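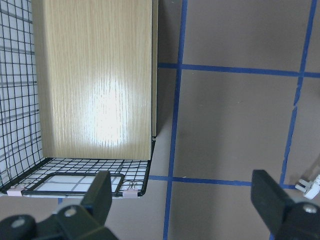

Kastaner bench arm with Umby gripper

I'm Mwanaisha Rweyemamu and I run the packing and returns room at Wirndale, where we've had two of these arms going since June. Kastaner asked if I'd write the page for the smaller one, as I'm the person who rings them up most, and I said yes as long as I could put in the bits that annoy me as well. So what follows is my version, with the numbers they gave me dropped in where they belong.

What you get

The arm itself, the Umby two-finger gripper already fitted, the small wrist camera, a clamp for the bench edge, the power unit and a stop button on a long lead. The fingers are black with flat tips, and they're good on thin, flat things and small clips, which is most of what we handle. You'll want spare finger pads before long (they come in pairs, and I'd order two pairs straight away!). There's no table in the box. We used the bench we had.

Setting it up

Godfrey Urio from Kastaner came out to do ours and he was done before lunch. You don't need him, though – the second arm we did ourselves, with the booklet open and a lot of tea. Mark out your table with coloured tape before you start teaching it anything. We use blue. The arm doesn't read the tape at all, it's for us, so that when Telmo on the early shift says "put it in the far square" everybody puts it in the same square. If you have a wire shelf or a rack on the table, fix it down properly. Ours crept forward a little every day for a week and I blamed the arm for it, quite loudly. Sorry, Godfrey.

Teaching it a job

You move the arm by hand through the job, press save, and do it again a few times with things in slightly different places. Short jobs work best. Picking up one flat piece and standing it in a rack is a good first one. Clips took us longer, as they slide about when the fingers come in too fast, so turn the speed right down and then creep it back up. Glossy panels can catch the light and confuse the camera, so move your lamp if it keeps missing.

What changed for us

This is the part people ask me about at the gate. We're the same five people we were before. What went was the worst hour of the day, the sorting and standing-up of small parts, which used to be shared out by rota and moaned about by everyone, me included. Kheri Odera had the sorest wrists of any of us and he's now the one who teaches the arms new jobs, on the pay grade above, and I had to push for that so please push for it where you are. The grade doesn't come in the box either.

It isn't all lovely. The room is quieter, and I miss the chat that went on round that table. Rokeya Navaratnam pointed out that new starters used to learn the stock by sorting it, and now they don't, so she's put them on the sorting by hand for their first fortnight. It's slow and they grumble, but they know their parts afterwards. And somebody has to be near enough to reach the stop button, so don't let your manager tell you it frees up a whole person.

Prices and part numbers

Bench arm with Umby gripper, camera and clamp: £2676
Bench arm only, no gripper: £2081
Umby gripper and camera for an arm you already own: £499
Part number for the finger pads: 1751

Delivery is from the Nyanda store. Ask for the longer stop button lead if your bench is against a wall, there's no extra charge and they never think to offer it.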